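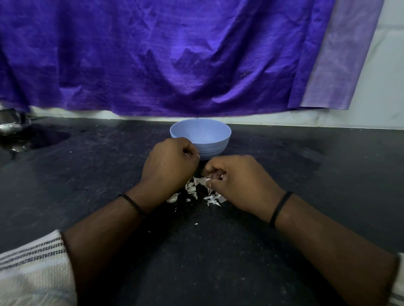

Foro Urnonance › Coches › Mecánica y mantenimiento

Tema: Aceite cada 32.000 km según el concesionario, ¿os fiáis?

turbolento_88
06/09/2024

Buenas. Compacto gasolina turbo, tres cilindros, comprado nuevo. El libro dice 32.000 km o dos años, lo que llegue antes. En el concesionario me repiten lo mismo, que el aceite de ahora aguanta y que no me coma la cabeza. Pero el taller de mi barrio (Sternisari, los que estéis por la zona lo conoceréis) me dice que ni loco, que a la mitad como mucho.

Hago casi todo ciudad, trayectos cortos, en frío. Algo de autovía los fines de semana.

Qué hacéis vosotros? Y si cambio antes por mi cuenta, pierdo la garantía o no?

—

pistonviejo

A la mitad y no se hable más. Trayecto corto + turbo + inyección directa = aceite con gasolina dentro. El intervalo largo está pensado para el comercial que se hace autopista todo el día, no para ir a por el pan.

—

geerts_fan

Pues yo discrepo. Llevo el mío con el intervalo largo desde el primer día y ni una pega. Los ingenieros que diseñan el motor sabrán algo más que el taller que te quiere vender un cambio extra, digo yo.

—

pistonviejo

Los ingenieros sí. El que escribe el libro es marketing, para que el coste de mantenimiento salga bonito en los comparativos. Cuántos km tiene el tuyo?

—

geerts_fan

Pocos todavia, vale. Pero sin consumo y sin testigos.

—

pistonviejo

Ahí lo tienes. Vuelve a contarlo cuando toque la distribución.

—

nora_diesel

Lo de la garantía: cambiar ANTES no te la quita. Guarda factura donde ponga la norma del aceite (la norma exacta, no solo el 0W-20 o lo que sea), km y filtro. Si lo haces tú en casa, ticket del aceite y del filtro. Lo que sí te puede dar problemas es pasarte aunque sea por poco. Llámalos igualmente y que te lo confirmen por correo, por escrito siempre.

—

turbolento_88

Gracias Nora, justo eso quería saber. Hacerlo en casa me tienta, pero no tengo foso ni elevador. Con rampas se llega al tapón? Alguien con un tres cilindros?

—

manitas_sur

Se llega de sobra. Rampas, freno de mano, calzos detrás y suelo plano. El mío lleva cubrecárter de plástico con tornillos de cuarto de vuelta, se quita en nada. Arandela del tapón NUEVA cada vez, vale céntimos. Y apretar con dinamométrica, que el cárter es de aluminio y he visto roscas destrozadas por el típico "un poquito más".

Mide 4 litros en una jarra antes de echar, luego varilla, luego arrancas, esperas y varilla otra vez. No lo eches todo a ojo.

El aceite usado al punto limpio, en la misma garrafa.

—

geerts_fan

Y el testigo de mantenimiento? En algunos hay que entrar con máquina para ponerlo a cero.

—

manitas_sur

En la mayoria se hace desde el menú del cuadro. Si no, un lector OBD barato. Yo uso el Gerudeck, feo como él solo pero borra el aviso y lee averías. No hace milagros.

—

lucerna_rs

Me meto por el lado del color ya que estamos, que quiero vinilar las molduras del salpicadero (el mismo coche, creo) y el cubrecárter me da igual jaja. Dudo entre morado oscuro y lavanda. Entre la violeta oscura y la más clara, juntas la clara se queda como lavada. En el coche con sol me temo que peor todavía. Opiniones? 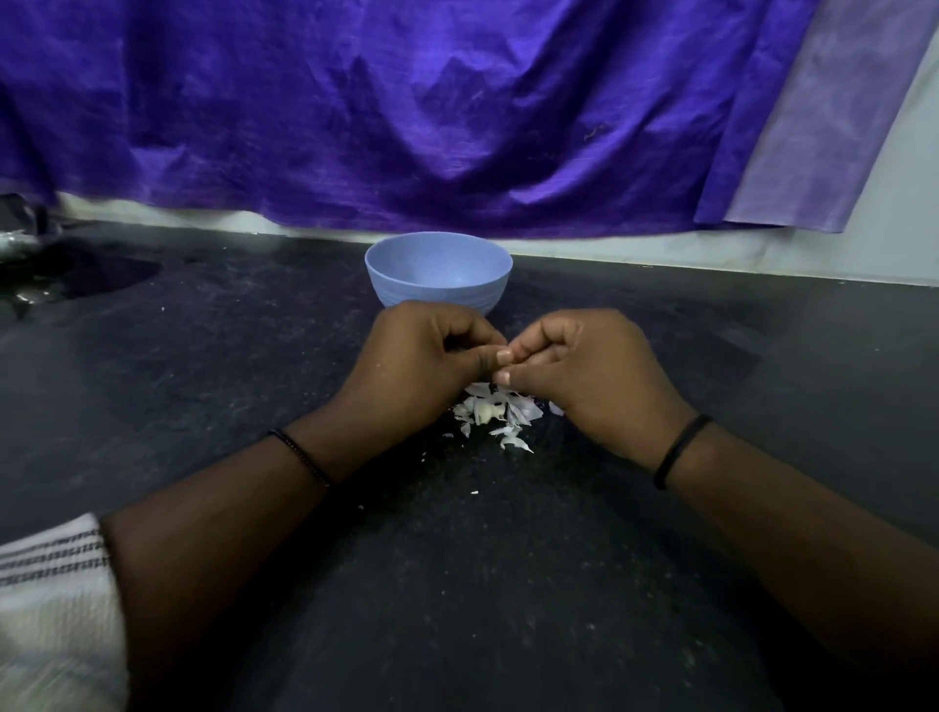 El salpicadero en color oscuro refleja menos en el parabrisas, así que por ahí va mi voto, pero antes compra un retal y pruébalo al sol. Y ojo a los acabados con aguas: esa tela violeta tuya, con vetas más vivas y zonas tirando a índigo, queda bien en grande, pero en una moldura estrecha parecería una mancha. Liso o satinado. Y abre hilo propio, que este es de aceite!

—

pistonviejo

Gracias. Volvemos al aceite.

Un dato: mandé analizar una muestra del mío después de un invierno de solo ciudad. Dilución alta, viscosidad por debajo de lo que debía. Y no había llegado ni de lejos al cambio. Desde entonces cada 12 meses, caiga lo que caiga de km.

—

geerts_fan

Una muestra de un coche. Estadística cero. Aunque reconozco que en ciudad pura yo tambien bajaría algo. No a la mitad.

—

nora_diesel

Mirad el manual por detrás, el apartado de "uso severo". En muchos viene un intervalo reducido para trayectos cortos, frío o remolque. El que vende el coche no lo menciona y luego el lío.

—

turbolento_88

Editado: lo he encontrado, Nora tenía razon. Página perdida casi al final, uso severo, trayectos cortos repetidos. Recomienda acortar, sin dar cifra fija, "consulte con su servicio oficial". O sea, vuelta a empezar.

Decidido: una vez al año en Sternisari con factura, y la del libro en el oficial. Las rampas para más adelante, que me conozco.

—

manitas_sur

Buena decisión. Pide que te apunten la norma en la factura, que se les olvida.

—

geerts_fan

Tirar el dinero, pero es tuyo. Saludos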